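What's been going on in the software corner

January 12, 2025

Happy new year, all! I promised in the last newsletter that I'd explain what the Brumo software side has been up to, and then I went and ate mince pies for two weeks instead, so this is a long one. Make a tea.

Quick reminder of where we'd got to. Brumo is our folding project, and the bit I look after is everything between the moment a person finishes a demonstration with the hand-held grippers and the moment a trained policy gets to try the same thing on the arms. That covers recording, lining up the streams, throwing out the bad ones, training, and the little viewer everybody complains about. (I know about the scroll bar. It's on the list.)

The big job before Christmas was timing. Each gripper sends its own stream, the head camera sends another, and all of them arrive with their own idea of what time it is. For a long while we stamped everything when it landed on the recording machine and hoped for the best. That was fine for picking up a block and putting it in a tub. With cloth it's hopeless. You close on a hem, you pull, the fabric slides, you open, and all of that can be over very quickly. If the picture is late compared with the fingers, the policy learns to close its jaws on a bit of shirt that has already moved.

I finally sat down and measured it properly, and the head camera was running 112 milliseconds behind the left gripper. The right gripper was a bit closer, but not by enough to make me feel better. So we now do a clap at the start of every session: both grippers opened and shut together three times in clear view of the camera, then the tool finds those closings in the video and in the jaw readings and shifts everything to match. It's such an old trick that I felt slightly silly writing it up, but the leftover error after the clap is down to 18 milliseconds and it stays there for the length of a session.

If you record, please do the clap! And do it slowly. One or two of you are snapping the jaws like an angry crab and the detector can't tell where one clap stops and the next one starts.

The second job was pruning, and I'm afraid I've been ruthless. We had 239 T-shirt episodes on the Henstead drive and I went through every last one with the new checker running alongside. It looks for jumps in the gripper track, for dropped frames, and for long stretches where neither hand does anything (mostly people having a chat, which is lovely but not very useful to a policy). I watched all the flagged ones myself too, with a notebook, over three very dull evenings. I now have strong feelings about sleeves.

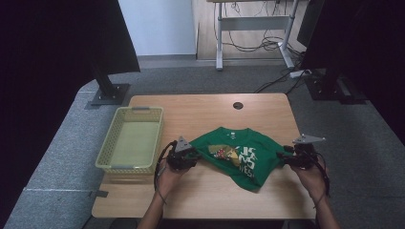
The sleeves matter more than I'd expected. There are plenty of ways to start folding a T-shirt and we seem to have collected the lot. Sides in first, bottom up first, in half down the middle, the one where you pinch at the shoulder and flip the whole thing over in the air. All perfectly good ways to fold a shirt. But if you train on a mixture, the policy gets to the first decision and dithers, with one arm setting off to bring a side in and the other heading for the hem. You end up with a knot and a very sad progress curve.

So I've added a style tag. When you save an episode the tool now asks which fold you used, and you choose from a short menu. Training can then take one style at a time, or take them all with the tag fed in as an extra input. I've tried both. One style at a time is steadier on the shirts we've got. The tagged version copes better when the shirt starts out in a real heap, I think because it has seen so many more ways of getting out of trouble. I haven't decided which to keep and I'd welcome opinions, loud ones included.

On to perception, where I've had less luck. The idea was to find the collar first and use it to work out which way up the shirt is. Collars are nice in theory. They have a definite shape, there's often a bit of printing inside the neck, and once you know where the collar is you know roughly where everything else ought to be. In practice the thing gets confused by big lettering on the chest. Any white curve on a strong colour is a collar, as far as my detector is concerned, and an O is the best collar it has ever met. I had it pointing very confidently at the middle of somebody's slogan for most of a morning.

What's helped a bit is letting it say "don't know". The old version had to pick a spot on every frame. The new one can hold its tongue, and the planner then falls back on the outline of the cloth until the collar shows up again. It's slower and it looks hesitant, but it's wrong far less often, and when it does go wrong it tends to be in a way I can understand from the log. I'll take that for now.

Hands are the other problem. In the demonstrations the cloth is hidden behind fingers, wrists and gripper bodies for a good part of every fold, and on the arms it's hidden behind something of a different shape altogether. I've been masking out the hands before training so the network doesn't get to lean on them. The masks are decent along the forearm and ragged near the jaws, exactly where I'd like them to be good. Cables are a pest as well, as a dark loop lying over a shirt gets treated as a crease. I've started painting the cables into the mask too, and the fake creases have mostly gone away.

A few smaller things, in no sensible order.

The session tool now refuses to start if there isn't enough room on the disk. You're welcome. It used to carry on cheerfully and write nothing at all, and I lost an entire afternoon's recording to that in November and was not pleasant company.

You can mark a mistake while you're recording by squeezing both grippers fully shut and holding for a moment. It drops a marker in the file and you carry on. Please don't stop and start again when you fumble! Recoveries are some of the most useful material we have, and I'd much rather have a messy fold with a marker in it than yet another perfect one.

Playback in the viewer goes backwards now. Several of you asked. It's a bit jerky at full speed and very handy at half.

File names no longer have spaces in them. If you've got scripts that depended on the spaces, sorry, and also, why?

The MacRitchie branch has been merged at last, so the planner and the policy share one set of speed limits instead of two sets that disagreed. If the arms look gentler to you than they did in December, that's the reason. The limits live in one file now, with a comment next to each, and I'd ask you to talk to me before nudging any of them.

Next up is a proper test. Fimiddale have offered us their spare bench in February and I'd like to turn up with a policy that folds a shirt it has never seen, starting from a heap, with nobody reaching in to help. The plan is 50 runs, same start procedure each time, and every run gets written down, including the embarrassing ones. I've put a draft of the score sheet in the shared folder. At the moment a fold counts if the sides are in, the hem is up and the print isn't inside out, and I can already think of two people who'll want to argue about what "sides are in" means. Please do it before we go and not while we're there.

What I need before then is more episodes of shirts that begin badly. Inside out, twisted, one sleeve stuck up the body, whatever comes out of your own washing pile. Nearly everything we've got starts off fairly flat and it shows. Dark shirts would be good too, as the checker has only really been tried on bright ones and I've no idea what it'll do with navy. Clap first, pick your style from the menu, squeeze if you fumble, and leave the file where the tool puts it.

I'll write again once the next round of training has finished, hopefully with a clip of something folded. The scroll bar may have to wait until spring.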